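Review: the Virton Remembrance Day Planning Kit

The Virton kit is sold to schools, libraries and local councils that wish to mark a day of remembrance for a civil rights leader but have no established programme of their own. It consists of a ring-bound handbook, a set of readings for several voices, a wall timeline and a guide to running a public discussion. This review was prepared for the Kunder Library Service, which used the kit at 2 branches and was asked by neighbouring services whether it merits the cost.

The handbook is the strongest part. Its editor, Tainá Rocha, has resisted the temptation to reduce a long and contested public life to one speech. The chapters on housing, wages and opposition to war receive as much space as the chapter on marches, and the notes for discussion leaders are frank about how unpopular many of these positions were at the time. Staff who had not led such an event before reported that they could prepare from the handbook alone in an afternoon.

The readings are less even. Those intended for adults are well chosen and of a sensible length. Those for younger children have been simplified to the point where the reasons for the protests are hard to find, and our staff replaced two of them with passages from the library's own shelves.

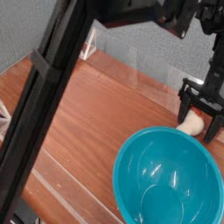
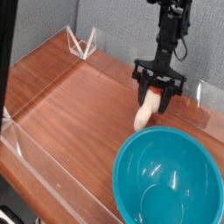 The wall timeline is clearly printed and folds flat for storage. It does, however, stop rather abruptly, and gives little attention to the campaign to have the holiday recognised in law. Visitors asked about this more than about any other subject. A further sheet covering that campaign, and the reluctance of some employers to observe the day, would be a worthwhile addition to the next edition.

The discussion guide assumes a group that is already willing to talk. At our larger branch this was the case, and the evening session ran past its closing time of 8 pm. At the smaller branch the opening questions produced long silences, and the leader turned instead to the local history sheets, on which participants are invited to record when their own town first marked the day. We would advise starting there.

Orders are handled by Jestex. Delivery was prompt, although the invoice had to be corrected once. Councils should note that the licence permits photocopying of the readings up to 1000 sheets and does not extend to recordings. Services planning to film their event will need written permission, and should apply by August.

The Service recommends the kit for adult programmes, and recommends it with reservations for schools.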